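Ticket 670 - Stationery table, folding boxes will not stay square
Status: Open
Opened: March 10, 2021
Reported by: Razia Mughal
Assigned to: Noman Lashari

Problem: Folding cardboard boxes on the stationery table lean after assembly. Lids then sit proud on one side. Stock is the Nudport flat-pack, January delivery.

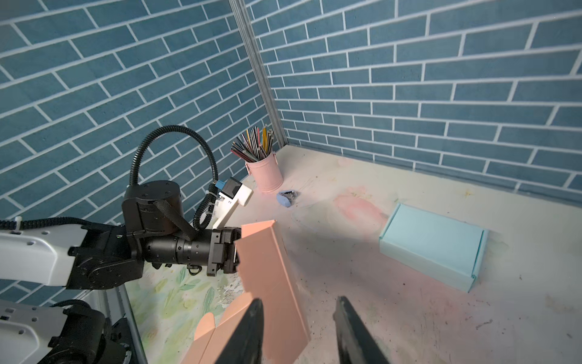

Crease direction is the first check. Fold each score line fully both ways before raising the walls. The pink box is the one to compare against, partly unfolded with a tab still angled down. Leave tabs in that state until all walls are upright - a tab tucked early pulls its panel inward.

Noman Lashari: Repeated with the light blue box. Checked both ends for twist.

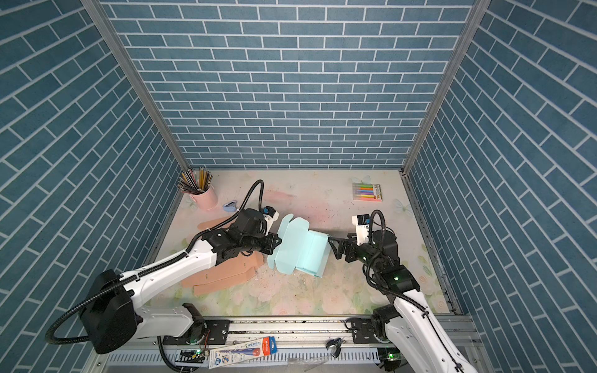 Light blue box, gripped at both ends. Specks and crumbled debris on the tabletop.

Razia Mughal: Debris under a base panel will give a false lean. Wipe the surface before measuring. Gap at the lid on my sample was 3 mm before wiping, so please measure again.

Noman Lashari: Will do. Layout for the next check is below. Pencil cup and stapler stay in the left rear corner, blue box at the back edge, highlighter set to its right, orange box in front.

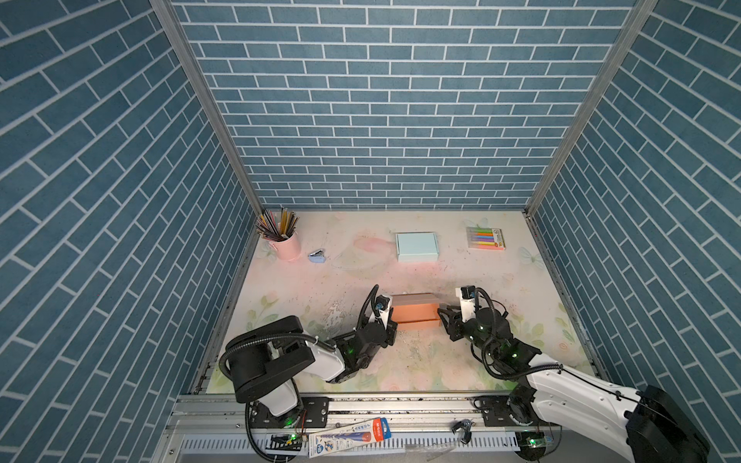

Next steps
1. Wipe down the tabletop.
2. Measure the lid gap on both boxes, all corners.
3. If the gap is still over 3 mm, send measurements to Sadia Butt for a claim with Nudport.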